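Teaching by Hand: An Afternoon with Judit Dobos

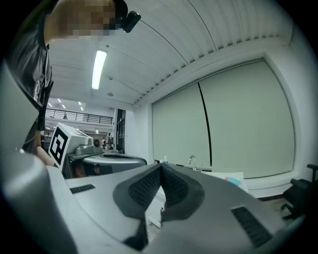
Do you have to know how to code to show a robot a job? Most of the people who do it for a living don't write a line. They pick up a gripper, do the task the way they'd want it done, and do it again.

I got that answer from Judit Dobos before I'd even taken my jacket off. She runs the demonstration team at Nuton, a small outfit that collects examples of hand work and turns them into training material for robot arms, and she talks fast. I'd asked for half an hour and stayed until they were locking up.

"Everybody comes in thinking it's like puppetry," she told me. "You move, the robot moves. And we do have that, we have the remote rig. But a lot of our hours are just a person with a gripper in their hand and no robot anywhere near them."

That took me a minute. If there's no robot, who are you showing? Judit laughed at me (kindly, I think). The hand-held gripper closes the way the robot's gripper will close, she explained, and it records as it goes. So you're giving the lesson now and the student turns up later.

I asked if I could try. Of course I did! The task that week was an easy one, putting small parts into a tray, and I've been putting things into other things since I was a toddler. How hard could it be?

Well. A gripper is not a hand. You can't roll something between your fingers, you can't nudge it with a knuckle, and you have no idea how hard you're squeezing until you've shot a part across the table. I did that twice. Precious Barredo, who was teaching me, didn't even look up the second time.

"You're using your wrist too much," she said. "The arm can't bend like that. You have to move like you're a little bit stiff."

Precious came to Nuton in August from a bakery, where she decorated cakes, and she's now one of the steadiest people they've got. I asked whether the piping bag helped. "The patience helped," she said. "With a cake, you can't rush the last row because you're bored of it. Same here. If I get sloppy at four o'clock, the robot learns four o'clock."

I wrote that down in big letters.

She also told me the hardest habit to break is fixing things in secret. When a part goes in crooked, your other hand just wants to pop over and straighten it. "And then the recording has a gap in it, and the robot thinks the part straightens itself," she said. So you either fix it with the gripper, slowly, or you scrap that one and start over.

I wondered how many times a person has to do the same thing before it sticks. Judit pulled up the numbers for a job they'd called Haslam — all their jobs get names, and she couldn't tell me where that one came from. The first version was trained on 977 demonstrations and it was, in her words, "fine if you never moved the tray." They went back and recorded more with the tray in different spots, which brought the total to 1,153, and the difference was big enough that she stopped asking for a longer list.

"People hear that and they want to go get 4,000," she said. "I'd take the smaller pile if somebody thought about it. Move the lamp. Move the tray. Get a left-handed person in."

And the remote control side? They save it for jobs where the arm's own weight and reach matter, like opening a heavy drawer. You hold a pair of controls, the arm follows, and there's a small lag that Judit says you stop noticing after 12 minutes. I asked why 12. She said she'd timed herself once, and she's been telling people that number ever since.

Her complaint about working remotely is that you can't feel anything. "You're pulling on a drawer and it's stuck and your hands have no clue. You have to see that it's stuck." New people pull harder. Experienced ones let go and come at it again, and she likes that in a recording, because then the robot has seen somebody change their mind.

Toward the end I asked Precious if it bothered her, teaching a machine to do something she's good at. She thought about it longer than I expected.

"I'm not that attached to putting parts in trays," she said. "Cakes, maybe ask me again."

Then she went back for one more set before she left, and Judit walked me out, still talking about drawers.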